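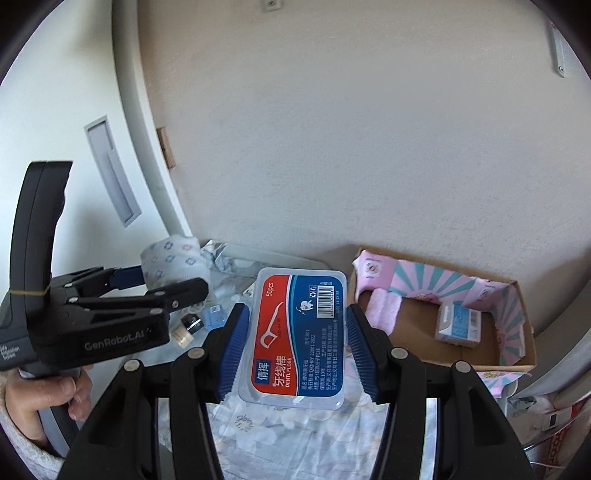 Floss picks, 50 pieces in the box.

Call for participants: Cleaning between the teeth at home

The Wustura Oral Health Program in Gadonport is looking for 40 adults who would like to take part in a study on how people clean between their teeth in their own bathroom. The study runs for eight weeks. Expressions of interest are open until February 2, 2025.

What the study is about

Most people in our neighbourhood own a toothbrush and use it. With floss the situation is less clear. When patients come to the clinic and we ask them if they floss, many of them look at the ceiling for a moment before they answer. In October we made a small round of conversations with patients in the waiting room, and the reasons we heard were very different from each other. Some find the thread difficult to hold behind the last teeth. Some have arthritis in the fingers. Some began with floss picks because a family member had them in the cupboard, and stayed with them. Others were told as children that floss makes the gums bleed and never touched it again.

We want to understand these habits better, and to know which kind of product people keep using when they can choose it freely. We do not test a new product and no manufacturer is paying for the study.

Who can take part

You can apply if you:
- are 18 years or older
- live in Gadonport or in Leitão and can come to the clinic by yourself or with a support person
- have your own natural teeth, at least in part (a partial denture or a crown is no problem)
- can fill in a short diary in English, or have a person at home who can help you with it

You are welcome if you floss every evening, if you floss only before the dentist appointment, and also if you never do it. We would be especially happy to hear from people who have never flossed, as they rarely answer to this type of call.

Unfortunately we cannot accept people who wear fixed braces at the moment, who have a gum surgery planned during the study, or who take medicine that thins the blood. If you are not sure about your medicine, please ask your doctor or chemist before you apply.

What we will ask you to do

You come to the clinic for four visits. The first visit is the longest, with an interview and a check of the gums by a dental hygienist. At the following visits the hygienist repeats the check and we talk about your diary.

Between the visits you clean your teeth at home as you like. You receive a bag with thread floss, tape, floss picks and small interdental brushes, and you can use any of them, or all, or none. In the diary you write each evening what you used and, if you wish, one line on how it went. Please write also the evenings when you were too tired. An empty bathroom cupboard is a result for us, an invented diary is not.

Two participants from the same household may apply, but each needs to keep their own diary.

What you receive

There is no payment for the participation. We cover your bus fare or parking at each visit, and you keep all products from the bag. After the last visit you receive a written summary of your gum checks, which you may take to your own dentist. The check in the study does not replace a regular examination, and we do not do fillings or cleaning during the visits.

Privacy

Your diary is stored under a code and your name is kept separately. We will not photograph your face. You can leave the study at any time, you do not need to give us a reason, and your care at the clinic stays the same as before. If you leave, you can choose if the diary pages you already gave us are kept or destroyed.

Place and access

All visits take place at the Clasard Building, ground floor, on the harbour side. The entrance is at the back, next to the bicycle racks. There is a ramp and an accessible toilet. The chair in the examination room can be lowered for people who have difficulty to climb. Children may wait with a colleague in the reception during your visit, please tell us in advance so that someone is there.

Early morning and evening appointments are possible, however there are only few of them and we give them first to shift workers and carers.

How to apply

Write a short letter or message to the study coordinator, Ankica Spahić, at the Wustura reception desk. Please include your name, your age, a phone number, the times of day when we can call you, and one or two sentences about how you clean between your teeth now. You do not need to attach any dental records.

We will phone every person who applies, including those for whom we have no place. If more people apply than we can take, we will draw lots and keep a waiting list. The information sheet and the consent form are available in large print at the reception, and Ankica can read them through with you on the phone.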